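Portage at Ivport and the Second Resupply

The purpose of this entry is to record the section between the Cunent landing and Ivport, which I completed in August, and to set down the distances while my notes are still legible. Readers planning the same route have asked for these details more than once, and I regret the delay in supplying them.

I left the landing shortly after dawn with 152 miles remaining to the resupply point. The water was low for the season. Gravel bars that appear on the older charts as submerged were exposed along the left bank, and I was obliged to walk the canoe through two of them. Headwinds were moderate until noon and considerable afterward.

Camp on the first night was made at the mouth of Bang Creek. The site is level and has good drainage, but firewood is scarce and paddlers should carry fuel. Permission to camp is granted by the landowner, Mr. Essam Metwally, who asks only that visitors sign the book at his gate and close it behind them.
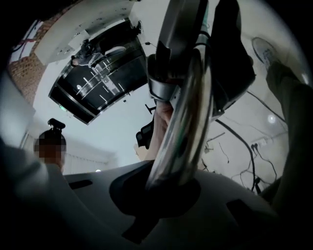
The portage at Ivport measures 1125 yards and follows the service road on the north side of the dam. The grade is steep for the first 300 yards and gentle thereafter. Loads should be divided, and the boat carried last. Grip deserves attention on the descent: fingers should be curled fully around whatever is being held, as the hand is around the curved chrome part in the photograph, and the wrist kept straight. I neglected this on the first carry and had a sore forearm for two days.

Ms. Karine Bélanger holds parcels for paddlers at the Ivport store. Mine had arrived in good order. Parcels should be marked with the owner's name and an expected date of arrival, and she will keep them for one month.

The next entry will cover the lake crossing and the two alternate landings on its eastern shore.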